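Revised guidance on simulated kitchen tasks

The Potora working group on domestic robots has issued a revised edition of its guidance on testing arms in simulated kitchens. The text was approved on 04/05/2018 and replaces the draft sent to members in March. It takes account of 136 written comments.

The main change concerns contact with appliances. Any task in which a gripper touches a lid, knob or handle must now be run at least 250 times in simulation before it is tried on hardware, and the force limit must be stated in the report. Member laboratories are also asked to record failed runs in full. Under the draft, a short note was enough.

Section 2 deals with layout. Worktops, hobs and sinks should be placed as they would be in an ordinary home, and the arm's base should not be moved between runs without a note in the log. Drendia and Morrison have agreed to apply the new wording to their existing test sets.

Questions on the guidance should be sent to Iona Urquhart at the Pradow office. Comments received from members will be printed in this newsletter as space allows.

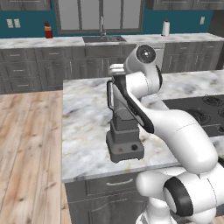 Gillespie Rankin writes that the minimum number of runs is welcome, but that the guidance should also say how far the starting positions must differ, as repeating one run 250 times would meet the rule as it stands.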